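事務所内の照度測定と天井照明の調整手順

作成:Prapai Wattanapong/確認:Leire Iglesias
対象:Makori 棟 1階執務室および中二階踊り場

1. 適用範囲

本手順は、既設の天井照明を残したまま、机上面の照度を確認し、点灯区分と調光値を見直す場合に適用する。器具の交換、配線の変更、分電盤内の作業は含まない。これらは電気工事士の有資格者に依頼すること。

対象とする部屋は、折板またはリブ付き金属板の天井をもち、天井高さが場所によって異なる事務所である。平らなシステム天井の部屋では、4項の反射の確認を省略してよい。

2. 用意するもの

・照度計(校正期限内のもの。余弦補正付き)
・三脚または高さを固定できる台
・巻尺、養生テープ、油性ペン
・平面図の写し(縮尺1/50程度)
・記録用紙またはFatura形式の記録表
・遮光カーテンまたは厚手の布

照度計は使用する室内に置き、温度になじませてから零点を確認する。受光部の汚れは乾いた柔らかい布で拭き取る。溶剤は受光部の樹脂を曇らせるので使わない。

スマートフォンの照度アプリは、機種ごとに受光部の位置と感度が異なる。傾向を見る用途に限り、記録には残さない。

3. 測定点の設定

3.1 平面図に器具の位置を書き込む。器具は形と発光面の大きさで分類し、長方形の長いもの、長方形の短いもの、丸形にそれぞれ別の記号を与える。型番が判読できる場合は併記する。判読できないものは空欄とし、推定で埋めない。

3.2 机のある範囲を格子に分ける。格子の一辺は2 mとし、交点を測定点とする。柱、書架、階段の手すりに重なる交点は、通路側にずらして位置を図に記入する。

3.3 測定点の床に養生テープを貼り、番号を書く。番号は入口に近い側から順に振る。テープは測定が終わるまで剥がさない。

3.4 受光面の高さは、机上面では実際の天板の高さに合わせる。立ち作業の台がある場合は別の系列として記録する。階段と踊り場は床面で測る。踊り場は器具までの距離が短く、机上面の値と並べて平均すると全体の数値が上振れする。平均値の計算には含めない。

3.5 壁面の照度を併せて見る場合は、受光面を壁に平行に当てる。測定位置は各壁の中央とし、高さを記録する。窓やガラス扉の面は対象外とする。

4. 天井面の反射の確認

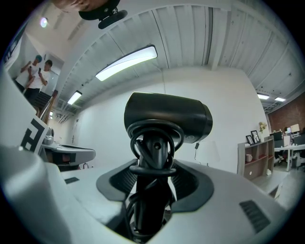 金属天井の部屋では、器具の直下だけを測っても明るさの分布を説明できない。リブの山と谷で光の返り方が変わり、器具の列とリブの向きの関係によって、同じ距離でも値に差が出る。写真の部屋では白いリブ付きの金属板に梁が掛かり、長方形の照明と小さな丸い照明が混在しているため、平面図には器具の記号に加えて梁の線も書き入れる。奥の赤いれんが壁は白い面に比べて反射率が低いものとして扱い、その近くの測定点には記号Bを付けて別に集計する。

4.1 リブの方向を矢印で図に示す。途中で方向が変わる場合は、切り替わる位置に線を引く。

4.2 梁によって器具からの直接光が遮られる範囲を確認する。測定点にしゃがみ、受光面の高さに目を合わせて器具の発光面が見えるかどうかを調べる。全部見える、一部見える、見えないの三区分で記録する。発光面を長く直視しないこと。

4.3 モニターへの映り込みを確認する。電源を切ったモニターを通常の角度に置き、着席した姿勢で画面を見る。器具の輪郭が読み取れる場合は、モニターの角度、机の向き、調光の順に対策を検討する。

5. 測定

5.1 昼光の影響を避けるため、日没後に行う。日中に行う場合は窓を遮光し、全消灯時の値を先に測って各点の値から差し引く。

5.2 全点灯とし、15分以上おく。蛍光ランプが残っている場合は30分以上とする。

5.3 測定者は受光部から離れ、影を落とさない位置に立つ。服の色でも値は変わる。白い上着は光を返し、黒い上着は吸収する。測定者は全点で同じ服装とし、立つ方向もそろえる。

5.4 各点で4回読み取り、平均を記録する。読み値の最大と最小の差が平均の5%を超えたときは、その点をやり直す。表示が落ち着く前の値は採らない。

5.5 点灯区分ごとに消灯し、同じ測定を繰り返す。区分の名称はスイッチの表示に合わせる。表示が実際の区分と食い違っているときは、図の側に注記し、スイッチの表示は後日まとめて直す。

5.6 踊り場や階段に人が立っていると、その下の測定点で値が下がることがある。測定中は立ち止まらないよう周知し、人がいるときは移動を待って読み取る。

6. 結果の整理

測定値は次の式で整理する。

平均照度 = 各点の平均値の合計 ÷ 測定点数
均斉度 = 最小照度 ÷ 平均照度

前回4月の測定では、全点灯時の最大が698 lxであった。机上面の管理値は400 lx以上とし、最小の点で判定する。平均が管理値を満たしていても、最小の点が下回れば調整の対象とする。

均斉度が0.6を下回る場合は、まず測定点の記号を見る。低い点が記号Bに集まっていれば壁の影響、4.2で「見えない」とした点に集まっていれば梁の影響を疑う。どちらにも当てはまらないときは、器具の劣化または調光値の設定違いを調べる。

7. 調光値の変更

7.1 変更前の設定値をすべて書き写す。Stellard制御盤では区分ごとの値が一画面に収まらないため、画面を送りながら転記し、二人で読み合わせる。

7.2 明るすぎる区分から下げる。一度に動かす幅は10%までとする。隣り合う区分を同時に動かすと、どちらの効果か判別できなくなる。

7.3 変更後は該当区分とその周囲の測定点だけを再測定する。最小の点が管理値を満たした時点で、全点を一度通して測り直す。

7.4 踊り場の区分は下げすぎないこと。段鼻が見分けられるかどうかを、上りと下りの両方向で確認する。手すりの影が段鼻に重なるときは、調光値を戻す。

7.5 確定した値を記録表に記入し、測定日、測定者、照度計の製造番号を添える。旧設定値は削除せず、別の欄に残す。

8. よくある誤り

・受光部を手で持ったまま測る。手首の角度がわずかに変わるだけで値が動く。三脚を使う。
・器具の直下ばかりを選ぶ。格子の交点から外れた測定点は集計に使えない。
・清掃前に測定し、清掃後の値と比較する。器具カバーのほこりは設定値より大きく影響する場合がある。清掃の有無を備考に書く。
・机の配置を変えたあとも古い平面図を使う。測定前にKyung-tae Shinから最新版を受け取ること。

9. 改訂履歴

初版 机上面の測定のみ
第2版 金属天井の反射、れんが壁の区分を追加(Amrit Lemieux)
第3版 踊り場の調光を追加。2020年1月23日(木)

お問い合わせ:Clallura 施設管理係 | © Clallura | ページの先頭へ戻る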